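Zelside Web Hosting for Writers
Frequently Asked Questions

Zelside provides hosted websites for authors, translators, illustrators and book bloggers. The questions on this page are the ones members send most often to the support desk. If your question is not answered, please use the contact form in your account.

Who may open a Zelside site?

Membership is open to any person who writes, translates, edits or reviews, whether or not the work is paid. Publishers and literary agencies may not hold a personal account, but they may apply for a group account through the same form. Applicants under 18 need the written consent of a parent or guardian.

How long does it take to set up a site?

Most applications are reviewed within three working days. Once an account is approved, the member receives a sign-in link and a starter site with four pages: Home, About, Books and Contact. The pages can be renamed, moved or deleted at any time. The site remains private until the member selects Publish.

May I use my own domain name?

Yes. A domain bought elsewhere can be connected to your site from the Domains page of your account. Changes to domain settings can take up to a full day to reach all visitors, and during that period some of them may still see your old site. Members who do not own a domain receive a free address ending in the Zelside name.

Zelside does not buy domains on behalf of members. The domain should be registered in your own name so that you keep it if you leave the service.

Can I move an existing blog to Zelside?

Posts, pages and comments can be brought in from most common blog systems with an export file. Go to Tools, select Import, and upload the file. Very large blogs may need to be imported in parts. One member's archive of 273 book reviews was moved in a single file without difficulty, but posts with many pictures take longer.

Subscriber lists are not included in the export file and must be moved separately. Please make sure that your subscribers agreed to receive mail from you before adding them to a new list.

Which designs are available?

There are 57 designs in the gallery, all of which adjust to phones and tablets. Trunum is the default for new sites and has a wide banner with a single column of text. Hirvonen has a narrow side column and is suited to blogs with many categories. Changing the design does not remove any of your text, although menus may need to be set again.

How do I add a picture to a page or post?

Open the page, place the cursor between two paragraphs, and select Insert Picture. Files in JPG, PNG and WebP format are accepted. A caption may be typed in the field under the picture. The caption is optional and can be edited after the page is published.

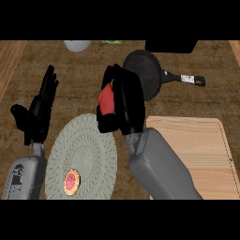 Simulated tabletop with two robot arms and kitchen objects.

Wide pictures are fitted to the text column automatically. Members are asked to fill in the alternative text field as well, so that readers who use screen readers are not left out. You must own the pictures you upload or have permission to use them. Book covers may be shown with reviews, subject to the publisher's terms.

Can I link to my social media accounts?

Yes. Links are entered once, under Profile, and then appear in the footer of every page. To place them elsewhere, use the Links block. Icons are supplied for the larger networks, and a plain text link can be used for any other.

Does Zelside send newsletters?

Newsletters are handled by Zota, our mailing tool, which is part of every paid account. A sign-up form can be added to any page. Free accounts may display a form from an outside mailing service, but cannot send mail from Zelside.

Who owns the text on my site?

You do. Zelside claims no rights in member writing and does not reprint it. Excerpts from unpublished work may be placed behind a password - members who plan to submit the work to a magazine should first check whether the magazine regards online posting as publication.

What happens if I close my account?

The site is taken offline at once and kept in storage for 6 months. During that time it can be restored on request. After that it is deleted, along with all backups, and cannot be recovered. Please download an export file before closing the account.

Are there scheduled outages?

Maintenance is carried out once a month, starting at 2 a.m. Eastern time. Sites remain visible to readers, but editing is turned off until the work is finished. No maintenance is planned for July.

Whom do I contact for help?

Questions about sign-in, domains and imports go to Aleksi Partanen, Member Support. Questions about group accounts, billing and copyright complaints go to Anneli Kallio, Member Services. Please include the address of your site in every message.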